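Research Software Engineer, Bimanual Manipulation (Control and Planning)

Nimmont Institute, Gridari Laboratory
Reference number: 1118
Positions available: 1
Starting date: November, or by agreement

The Gridari Laboratory invites applications for a full-time research software engineer. The appointment is for 36 months. The successful candidate will join the Skumeck project, which develops open control and planning software for pairs of robot arms that handle cables, cords and household items in a shared workspace.
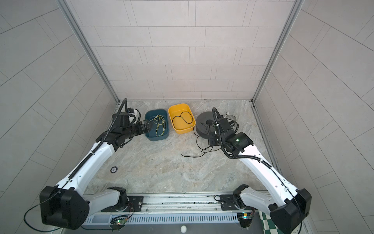 Two-arm work cell with bins, cords and a cable spool.

Duties

The engineer will maintain the Skumeck motion stack, including the trajectory planner, the joint-level control interface and the logging tools used by the research staff. Particular attention will be given to collision checking between two arms mounted on one rail, where the grippers must often work within a short distance of each other. The present planner treats each arm in turn and is to be replaced by one that plans for both together.

The engineer will also extend the perception module. Cables remain difficult for the current tracker, especially where strands cross or hang over the rim of a container, and the laboratory expects a revised version within the first 9 months of the appointment.
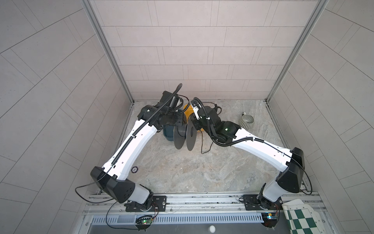 Other duties include reviewing code submitted by doctoral students, keeping the simulation model in agreement with the physical cell, and preparing two software releases per year. The test suite currently holds 1685 cases and runs nightly; the engineer will be responsible for its upkeep. There is no teaching obligation.

Required qualifications

A master's degree in computer science, robotics, electrical engineering or a related field. Strong working knowledge of C++ and Python on Linux. Experience with motion planning or real-time control on physical hardware. Good written and spoken English.

Desirable qualifications

Experience with camera calibration, point cloud processing or the modeling of deformable objects. Prior contributions to a shared code base should be listed in the application, with links where possible.

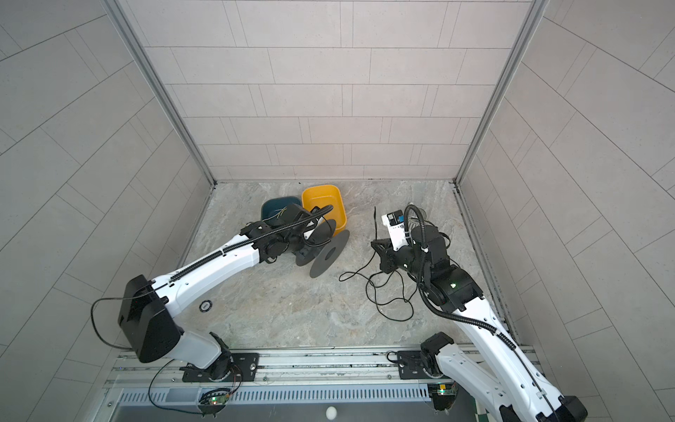 Work is carried out on site in the Kļaviņa Building, with up to two days of remote work per week after the introductory period. Salary follows the institute's scale for technical research staff, grade 9. Relocation support may be requested at the time of the offer.

How to apply

Applications must be submitted as a single PDF file through the institute's recruitment portal, quoting the reference number. The file should contain a cover letter of no more than two pages, a curriculum vitae, copies of degree certificates and the contact details of two referees. Incomplete applications will not be considered.

Shortlisted candidates will be invited to an interview and a practical programming session. Questions regarding the position may be addressed to Bok-nam Han, Head of Software, Gridari Laboratory.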